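Ticket: Spare parts and second hand set, bedroom cell
Status: Open, waiting on quote
Opened by: Frauke Rathjen
Category: Equipment planning

Hi all, mattress sweeping is my favorite job on the list and I'd love to get it properly equipped before we order in June! Dustpan and hand brush on the quilted top, same room as the washer-dryer. 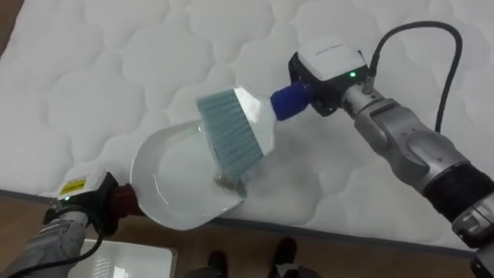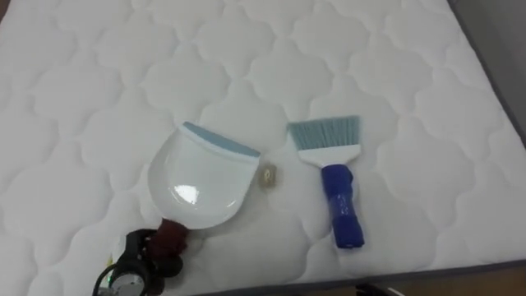
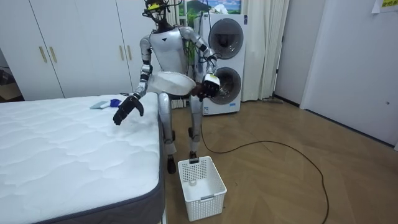
What I need priced:
- 2 spare grippers. Larnitz lists them, lead time 10 weeks, so this goes first.
- 10 brush and dustpan sets from Flovberg. They're cheap and I want different handle thicknesses to try (so much fun to be had there).
- Cable sleeves, Diekmann, any color.

Update, 2:10 pm: Wareo rejected the request with "cost center missing." Added it, same error. Logged out and back in, same again.

Update, 3:40 pm: Found it! The form drops the cost center if you attach the quote first. Enter the number, save, then attach. Went straight through.

Still open: can the grippers come out of this year's budget, or do we split the order? I'm happy either way, just tell me which form.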